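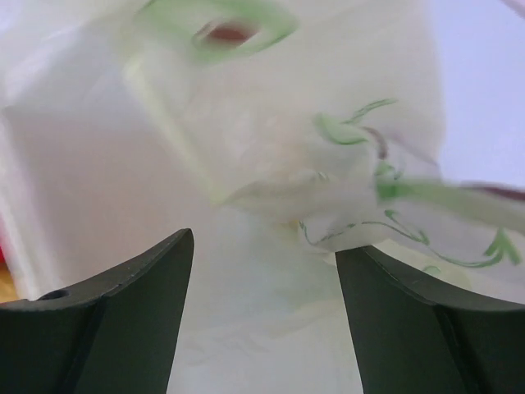

White plastic bag with green printing

Which bags can go in the store drop-off bin in Plistport?

Asked in August · 97 views

Curbside pickup here rejects all plastic film. The Pavell on Barbosa Street has a bin by the entrance, but the sign only says "clean bags." I have grocery bags, produce bags, bread bags and a few mailers. Does printing matter, and do they need to be sorted by type?

Answer 1 (accepted, 7 votes)

Printing does not matter. The resin does. Look for a number 2 or number 4 in the recycling triangle. Both are polyethylene and both go in the same bin, unsorted. Remove receipts and paper labels first.

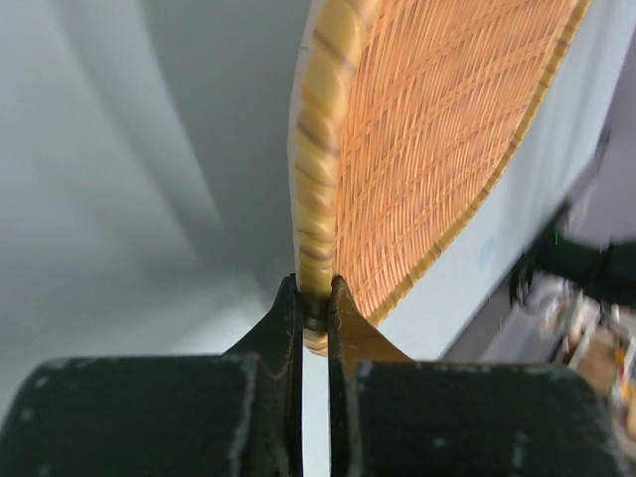

Moisture is the usual reason a load gets downgraded. Turn produce bags inside out and let them dry overnight before you pack them. Bread bags are fine once the crumbs are out – the clip goes in the trash. Padded mailers with a paper outer layer are not accepted. If there is no number, stretch a corner with your thumb. Polyethylene gives before it tears, while crinkly film usually snaps and should stay out. 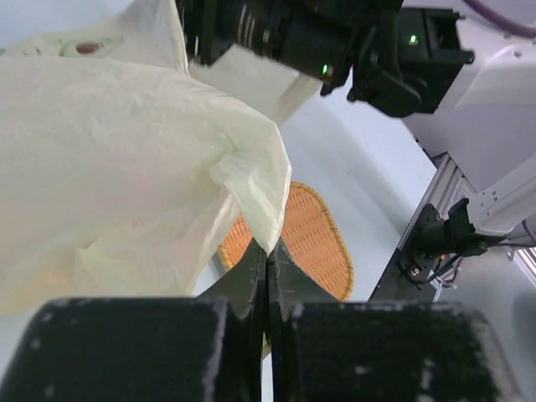 Thin, pale bag, crumpled

Answer 2 (2 votes)

The Uvine transfer station takes film too, before noon only. They bale it and ship at 3,000 pounds, so they are stricter about food residue than the store.

Answer 3 (0 votes)

i just put them all in one bag and tie it. never had a problem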